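Uma carta que demorou, mas chegou

Queridos leitores, quem nos acompanha desde outubro já conhece a história do posto de atendimento policial de Gallstead, e sabe que prometemos voltar ao assunto assim que houvesse novidade.

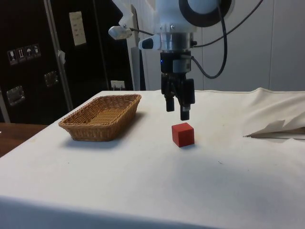

Pois a novidade veio na semana passada, em forma de carta, e confesso que a li duas vezes antes de acreditar. A prefeitura respondeu ao abaixo-assinado dos moradores e marcou uma audiência pública para discutir as abordagens noturnas no bairro, um pedido que se arrastava desde que três famílias procuraram a associação para contar como seus filhos tinham sido tratados na volta da escola - e como ninguém, na ocasião, lhes deu sequer um número de protocolo.

Foram 62 relatos reunidos, escritos à mão, ditados por telefone, alguns deixados na nossa caixa de correio sem assinatura (esses também contam, e muito!). Vinte e um deles serão lidos em voz alta na audiência, com autorização de quem escreveu. O texto completo da resposta está no mural da biblioteca de Ornley, para quem prefere ler com calma, como eu.

O encontro será na quarta-feira, 25 de março de 2026, às 19 horas, no salão da rua Rojanasak, com entrada pelo portão lateral. Quem quiser falar terá 2 minutos e precisa dar o nome na porta até o início da sessão. Haverá um cantinho para as crianças e café passado na hora, e se alguém puder trazer um bolo, a mesa agradece - da última vez o de fubá acabou antes da abertura.

Se precisar de carona, escreva para a redação até a véspera, dizendo de qual rua vai sair.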